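Häufige Fragen zu unserem Steinplatten-Tauschkreis Wallach

Alles über Arbeitsplatten aus zweiter Hand, ihre Pflege und das Leben mit Naturstein und Steinoptik in der Küche
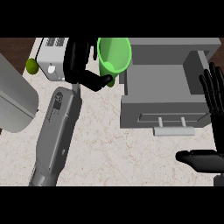 Helle Arbeitsplatte mit feinen rotbraunen Adern und grünem Becher (Computergrafik)

Was macht ihr eigentlich?

Wir vermitteln Arbeitsplatten, die beim Küchenumbau übrig bleiben, an Leute, die genau so etwas suchen. Angefangen hat das mit einer Granitplatte, die im Hof stand und für die sich niemand zuständig fühlte. Inzwischen sind es mehr als 11 Platten im Jahr, und wir freuen uns über jede einzelne (auch über die krummen!). Geld verdienen wir damit nicht. Wer eine Platte abgibt, legt selbst fest, ob sie etwas kosten soll.

Ich habe eine helle Platte mit Adern. Ist das Marmor?

Vielleicht! Es kann aber genauso gut Quarzkomposit, Keramik oder eine bedruckte Schichtstoffplatte sein. Schaut euch zuerst die Kante an: Läuft eine Ader von der Oberfläche über die Kante weiter nach unten, spricht das für Naturstein oder ein durchgefärbtes Material. Hört sie oben einfach auf, ist das Muster meist nur Oberfläche. Auch Wiederholungen sind verräterisch. Taucht dieselbe kleine Verzweigung zweimal auf, stammt sie aus einer Druckvorlage. Den beliebten Test mit dem Zitronentropfen macht bitte nur an der Unterseite, auf Marmor bleibt davon eine matte Stelle zurück.

Wie pflege ich Naturstein im Alltag?

Lauwarmes Wasser, ein paar Tropfen pH-neutrales Spülmittel, weiches Tuch, danach trockenreiben. Mehr braucht es an den allermeisten Tagen wirklich nicht. Essigreiniger und Zitronensäure gehören nicht auf kalkhaltigen Stein, Scheuermilch auch nicht. Rotwein, Kaffee und Kurkuma gleich aufwischen, am besten tupfend. Janelle Macaraeg aus unserer Gruppe hat seit Jahren eine cremefarbene Kalksteinplatte und kocht ständig mit Kurkuma. Sie legt beim Würzen ein altes Backblech unter, und die Platte sieht fabelhaft aus.

Muss ich imprägnieren?

Bei saugfähigem Stein ja, bei Quarzkomposit und Keramik nein. Gebt einen Löffel Wasser auf die saubere Platte und wartet ein paar Minuten. Wird der Stein darunter dunkel, nimmt er Wasser auf und freut sich über eine Imprägnierung. Achtet auf ein Mittel, das für den Küchenbereich freigegeben ist, und haltet euch an die Trockenzeit auf dem Gebinde. Bei unserem Küchentreff im Juli haben wir das gemeinsam an Reststücken ausprobiert, und man konnte zusehen, wie das Wasser plötzlich abperlte. Großartig!

Darf ein heißer Topf direkt auf die Platte?

Granit verzeiht viel, Keramik auch. Quarzkomposit enthält Harz und kann sich verfärben, Schichtstoff kann Blasen werfen. Nehmt einfach immer einen Untersetzer, dann müsst ihr gar nicht überlegen.

Meine Platte hat einen Kratzer. Kann man sie noch weitergeben?

Aber ja! Schreibt ihn in die Anzeige und fotografiert ihn bei Streiflicht. Viele Stücke werden ohnehin neu zugeschnitten, da fällt die Stelle oft weg. Aus einer Platte mit gebrochener Ecke ist bei uns schon eine wunderschöne Fensterbank geworden.

Wie schwer ist so etwas?

Granit wiegt bei 2 cm Stärke je Quadratmeter so viel wie ein kräftiger Zementsack und mehr. Lange Stücke tragt ihr bitte mindestens zu zweit und immer hochkant, flach getragen brechen sie gern am Spülenausschnitt. Handschuhe und feste Schuhe nicht vergessen.

Schneidet ihr auch zu?

Nein, dafür fehlt uns die Maschine. Wir schicken alle zur Werkstatt Nuchit, dort werden auch mitgebrachte Platten angenommen. Ruft vorher an und nennt Material, Stärke und gewünschte Ausschnitte. Eine Skizze mit Maßen hilft enorm, gern auch mit Bleistift auf Karopapier.

Wo kann ich Platten anschauen?

Im Lager am Hof Wallach, nach Absprache ab 8 Uhr. Bringt ein Muster eurer Schrankfront mit, eine Schublade ist ideal. Warme und kühle Weißtöne lassen sich auf dem Bildschirm kaum unterscheiden, nebeneinander sieht man es sofort.

Was passiert mit Resten, die keiner will?

Kleine Stücke geben wir als Schneidunterlage, Blumenuntersetzer oder Teigplatte ab. Teig auf kühlem Stein auszurollen ist übrigens ein Vergnügen, probiert es mit Mürbeteig! Bruch holt der Gartenverein für seine Wege ab.

Wie gebe ich eine Anzeige auf?

Schickt uns Länge, Tiefe, Stärke, Material (soweit bekannt) und Fotos bei Tageslicht, dazu den Abholort und ob es Treppen gibt. Ist die Platte vergeben, meldet euch kurz, dann nehmen wir sie von der Liste.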